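Home Articles Labels Ingredients Archive Contact

Filed under: Reading the Packet

August
By the labels desk

The portion on the packet is a number the maker chooses

Most complaints about food labels concern the ingredients list. Mine concerns a single column in the nutrition table, the one headed "per serving". I think it should be removed from the front of packs altogether and kept on the back only under conditions stricter than the present ones.

The table on the back of a British packet has to give its values per 100 g or per 100 ml. That column is compulsory and generally sound. Two cereals can be compared by reading the same row on each, and a soup can be compared with another soup. The per-serving column is an addition. A maker who includes it must say how large the serving is and how many servings the packet holds. For most foods no rule says how large the serving has to be. The maker chooses it, and the choice then sets every figure beneath it.

Take Melell, an oat and seed granola I have been buying since spring. The compulsory column gives 1,633 kJ per 100 g. That is an ordinary value for granola, which is mostly oats with oil and syrup baked on. The serving column is based on 30 g and gives 490 kJ, and the packet states that it contains 7 servings. The 490 is printed on the front in large type. The 1,633 is on the back, below the storage advice.

In my house the packet makes 3 bowls. A bowl is therefore 70 g and comes to over 1,000 kJ before any milk. I do not consider these large bowls. They are what is left when somebody tips the bag until the bottom of the bowl is covered to a useful depth. A weighed 30 g in the same bowl leaves a good deal of china showing, and I suspect that a person who eats it will be looking for toast by mid-morning.

The arithmetic is easy and I do not claim that anyone is prevented from doing it. The figures on the Melell packet are accurate. My objection is that the figure given most prominence depends on an assumption, and the assumption is printed much smaller than the result. A reader who glances at the front and moves on has taken in the maker's opinion of how much she will eat, presented in the same type as a laboratory value.

The effect is worst where two products use different servings. Starkum, which sits on the next shelf up, sets its serving at 45 g. On the front of the pack it looks like much the richer cereal. Per 100 g it is slightly lower in energy than Melell and clearly lower in sugars. A shopper comparing fronts will pick Melell as the lighter of the two, and she will be wrong because Starkum's maker was more candid about appetite. A system that penalises the realistic entry will tend, over time, to attract unrealistic ones.

Drinks raise a related problem. Pukon is a powdered malt drink, and its table has three columns: powder per 100 g, powder per serving, and the drink as made up. The last of these assumes skimmed milk. The tin does say so, in a note under the table. Made with whole milk the energy and the saturated fat both go up, and the saturated fat goes up by a large proportion because the powder itself contains very little. There is a case for printing prepared values, as few people eat malt powder from the tin with a spoon. There is no good case for printing one set only, using the milk that gives the lowest result.

Rounding matters too, though less than people think. Small amounts of fat, sugars and salt may be shown as below a threshold, and this is reasonable, as the methods of analysis have limits and a string of decimals would suggest a precision the food does not have. Recipes drift, crops vary between seasons, and a tolerance is allowed around the declared value. All of this applies equally to the 100 g column. But a small serving brings more of the nutrients down towards the point where they are rounded away, and so a small serving tends to look tidier as well as lighter.

Salt deserves a sentence of its own. It is calculated from sodium by multiplying by 2.5, so it counts the sodium in raising agents and flavour enhancers as well as anything from a salt cellar. Readers who have cut out "added salt" are often puzzled to find a salt value on a plain scone. The value is correct. It is also a row in which I would trust only the 100 g figure, since the serving figure for a scone depends on whether the maker regards a scone as one serving or two. I have seen both.
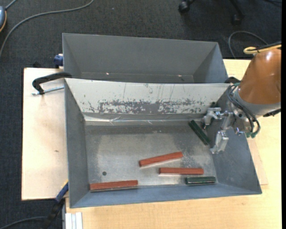 Edin Yordanov wrote on Thursday to say that I had this the wrong way round: people eat servings, he argued, and a figure per 100 g means nothing to anyone who does not keep scales by the kettle. His own example was stock cubes, where the 100 g column describes a quantity that would season soup for a street.

The point about stock cubes is fair and I accept it. For highly concentrated foods the 100 g column is an awkward fit, and the same applies to yeast extract, dried herbs, mustard and most spices. A per-unit figure is sensible where the food comes in units. One cube, one biscuit, one slice: the reader can see the unit, and the maker cannot shrink it on paper without shrinking it in the packet. I would keep those figures and would allow them on the front.

I do not accept the wider point. It is true that people do not eat in hundreds of grams, but they do not eat in 30 g lots either. Both columns require the reader to know what is in the bowl. The difference is that the 100 g column makes the requirement plain, while the serving column appears to have dealt with it already. A reader who wants a personal figure will have to weigh one bowl, once, and remember the result. After that the 100 g column serves for every cereal in the shop. The serving column has to be worked out afresh for each brand.

Some makers have tried to answer this with measures in place of weights. Deng, the frozen dumpling range, gives its values per five dumplings, which is better than per 110 g and can be checked by looking at the plate. Cereal makers could in principle do the same with a level cup. The difficulty is density. A cup of puffed rice and a cup of granola differ in weight several times over, and even within granola the settled contents at the bottom of the bag weigh more per cup than the loose clusters at the top. Volume suits liquids. For dry goods of uneven size it adds an error that weight does not have.

Another suggestion is a fixed serving for each class of food, set by regulation, so that all granolas would be compared at the same weight. The United States works along these lines, with reference amounts based on what people customarily eat. I have some sympathy for it. It would remove the gap between Melell and Starkum at once. It would also need a long list of classes, and the borders of the classes would be argued over. Is a clustered oat cereal with chocolate a breakfast cereal or a confection? Is a pot of custard a dessert or a sauce? And customary amounts change, so the list has to be revisited, and every revision means reprinting. The 100 g column needs none of this. It is already on the packet and already uniform.

What I would ask for is modest. Front-of-pack energy should be given per 100 g for anything sold loose in its packet and poured or scooped by the buyer. Per-unit values may be added where the food is physically divided. Where a serving is declared on the back, its weight should be printed in the same size of type as the energy value that depends on it. Prepared values for powders should be shown with at least two common liquids or left out.

I would leave percentages of the reference intake alone for the present, though they inherit the same fault. A percentage calculated on an undersized serving is undersized by the same factor, and it looks more authoritative because it seems to relate to the reader's own day. The reference intake is one value for an average adult. Dividing the one by the other gives a number with two assumptions in it, and on the Melell packet it is the number printed in green.

Makers will say that the front of a pack has limited room. The Melell packet has space on its front for a drawing of a harvest mouse, the word "wholesome" twice and a suggestion that I might enjoy the contents with berries. The berries are not included in the 490.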